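Ticket 3281: Gripper drifts sideways on release during remote-control demos, socket task
Project: Bukora. Cell: Staltby. Opened Sep 16, 2021 by Timothée Brunet. Status: closed, fix applied.

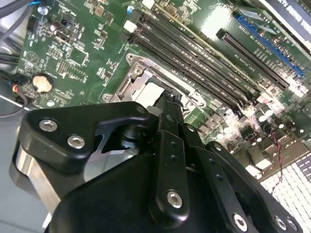 Symptom

Operator brings the held part over the CPU socket by remote control, lines it up, lowers, opens the fingers. On opening, the tip moves to the operator's left by a small but repeatable amount. Demos recorded this way are no use for training. The policy copies the sideways step.

Does not happen when the same task is shown by hand-guiding the arm.

Setup

Arm controller on Surkik build 452. Hand controller is the Khalaf unit, trigger mapped to finger opening, stick to wrist motion. Wrist camera on. Board stays in its chassis, cables left connected.

Checks

1. Finger screws and linkage pivots checked for play. None found.
2. Gripper opened and closed with the arm locked. Tip stays put. Fault is not in the fingers.
3. Swapped operator. Same drift, same direction.
4. Plotted stick input against trigger input for demo 142. Each trigger release has a short sideways stick value with it, below what the operator would feel.
5. Raised the stick dead zone one step. Drift gone, but fine alignment over the socket became jerky. Reverted.
6. Replayed demo 142 with the stick channel zeroed during release. No drift.

Cause

Squeezing and letting go of the trigger rocks the hand controller slightly. The mapping passes this on as wrist motion. At the low speed scale used near the socket the dead zone is scaled down as well, so the input gets through.

Fix

Wrist motion is now held while the trigger value is changing, and freed once it settles. Dead zone no longer follows the speed scale. Both are in the Staltby config, not yet in the shared one.

Follow-up

Demos up to 1,603 were recorded with the old mapping. Remote-control ones to be marked "release suspect" and left out of the next training run. Hand-guided ones can stay.

Open: same change for the second cell. Moved to its own ticket.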